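Personal Finance for Working Adults
Handout 4: How a brokerage account works, from the first deposit to the first trade

Bring this one back next week, please, along with a pencil and the worksheet from Handout 3. We only got halfway through order types last time and I really want to finish them, because it's my favorite part of the whole course and people had such good questions!

1. Opening the account

A brokerage account is a place to hold investments and the cash waiting to be invested. You give the broker your legal name, address, Social Security number, employer and a few facts about your income and goals. The broker is required to ask for most of this, so don't be put off by how nosy the form feels. Approval can take a few minutes or a few days.

You'll be asked to choose a cash account or a margin account. In a cash account you pay for everything with money you've put in. In a margin account the broker can lend you part of the price, charges you interest on it, and can sell your holdings if their value drops too far. For everything we do in this course a cash account is plenty. Some application forms have the margin box already ticked, so read that screen slowly.

You'll also be asked about individual or joint ownership, and about a beneficiary. Fill in the beneficiary! It takes a minute, and it is amazing how many people leave it blank for years.

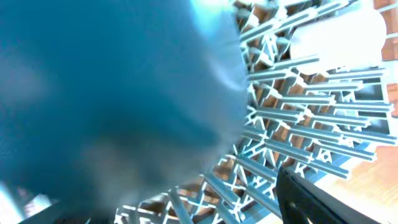 Blue, out of focus.

2. Moving money in

Most people link a checking account and transfer electronically. The broker may let you trade with some of the money right away even though the transfer hasn't fully cleared, but withdrawing it usually takes longer. If your transfer bounces after you've bought something, you still owe for the purchase.

Uninvested cash sits in what's called a sweep. Depending on the broker, that may be a bank deposit or a money market fund, and the interest paid can be very different from one to the next. Look up the rate. Ihor Bondarchuk from the Sunday group compared three brokers' sweep rates on his own time and the spread between the best and worst surprised all of us, me included.

3. Order types

Back to the good stuff. A market order says "buy this now at the best price available." It nearly always fills, but you don't get to name the price. A limit order names the most you'll pay (or the least you'll accept when selling), and it fills at that price or better, or it doesn't fill at all.

Let's work one through with our made-for-class company, Prustholm. Suppose the quote screen shows a bid of $19.90 and an ask of $20. The bid is what buyers are offering and the ask is what sellers want. The ten cents between them is the spread – a real cost of trading, even when the commission says zero. If you buy 100 shares at the ask you pay $2,000. Sell them again a second later at the bid and you get $1,990. You're out ten dollars, and the price hasn't moved a penny.

Now enter a limit order to buy at $19.85. With the ask at $20 nothing happens. Your order waits, either until the market closes (a day order) or until you cancel it or the broker's time limit runs out (good-til-canceled). Someone always asks whether a limit order can be partly filled. Yes! You might get 40 shares on Monday morning and the rest later, or never.

A stop order is a different animal. You set a trigger price below today's price, and if the stock trades at or through it, your order becomes a market order to sell. In a fast drop the sale can happen well below your trigger. A stop-limit order puts a floor under the sale price, with the risk that it doesn't sell at all. Draw both on the worksheet before you move on; the little staircase diagram makes it click for nearly everybody. 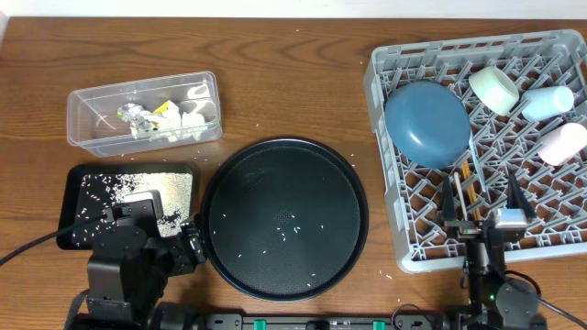
Eyerusalem Negussie

4. Settlement

When a trade is executed, you and the seller have agreed. When it settles, the shares and the cash change hands. For ordinary US stocks and exchange-traded funds, settlement comes one business day after the trade. Weekends and market holidays don't count, so a Friday purchase normally settles on Monday.

In a cash account this matters if you sell one thing, buy another with the proceeds, and then sell that second thing before the first sale has settled. This is called a good faith violation. One of them usually earns you a warning message. Several in a year can get your account restricted so that you may buy only with settled cash. Check the line that says "settled cash" or "cash available to withdraw" before you hurry into a third trade. Brokers label it differently, and finding yours is part of the homework.

5. Reading the confirmation

Every trade produces a confirmation. It shows the date, the security, the number of shares, the price per share, any fees, and whether the broker acted as your agent or sold to you from its own inventory. Save them, or at least know where they live on the website.

Practice figures: you buy Sundstead shares for a total of $1,090 and later sell all of them for $1,497. No fees. Your gain is $407. Whether that gain is short-term or long-term depends on how long you held the shares. One year or less is short-term and is taxed like your wages. More than one year is long-term, and the rate is usually lower.

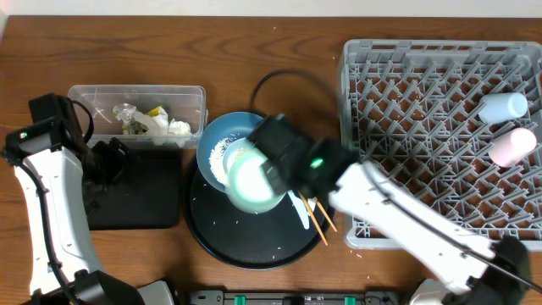
The holding period starts the day after the trade date, and the day you sell counts. The settlement date doesn't come into it, which trips up plenty of people every spring. If you bought the same stock in several batches, the broker will assume you're selling the oldest shares first unless you've picked another method. You can change that setting, and you can often choose the exact batch when you place the sale.

6. What happens if the broker fails

Member brokers are covered by SIPC, which protects customers' securities and cash up to set limits if the firm goes under and assets are missing. It does not protect you from a stock going down. We'll spend twenty minutes on this next time, with the Brivesstead case sheet.

For next week

Fill in the order worksheet, both sides.
Find the sweep rate and the settled cash line for any one broker.
Work out the Sundstead gain again, this time with a $5 fee on each trade.
Arsen and Lukian's group presents first, then Vitalii's.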